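The day the right arm let go

I have been promising a proper fault story for ages, and this one is a beauty (now that I've stopped waking up at three in the morning over it). For anyone new, I look after the instruments and the practice sessions for our surgical robot bench at Halden, and I love this job to an unreasonable degree.

We were doing suturing drills, Jenő Borbély at the console and me beside the cart with the log open. At drive count 2681 the right-hand jaws opened by themselves. Jenő hadn't touched the grip! He said so very calmly, took both hands off the controls and waited. No alarm, no message, just a needle holder that had decided it was finished holding.

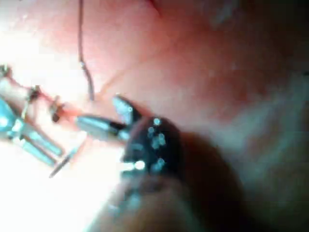 We repeated the same pass with a spare instrument and got nothing, then put the first one back and had it happen again inside 2 minutes. So it was the tool, and I was thrilled, as a tool is so much easier to pull apart than an arm. Aino Hämäläinen came down with her magnifier and we had the housing open before lunch.

The culprit was a frayed drive cable, the one that closes the jaw. A few strands had gone at the pulley and were catching, then slipping. The software saw the motor in the right position and was perfectly happy, even though the far end was doing its own thing. That gap between what the motor knows and what the tip is doing is my favourite topic and I could bore you for hours.

What bothers me is the service label. It says to inspect at 400 uses, and ours had done nearly 600. The counter had been reset after a repair in January and I never carried the old number over. My mistake, and I've written it up that way.

We now do a grip test against a little spring gauge before every session, and the old total goes on a tag tied to the instrument. Aino wants to colour-code the tags. I've already ordered the tape.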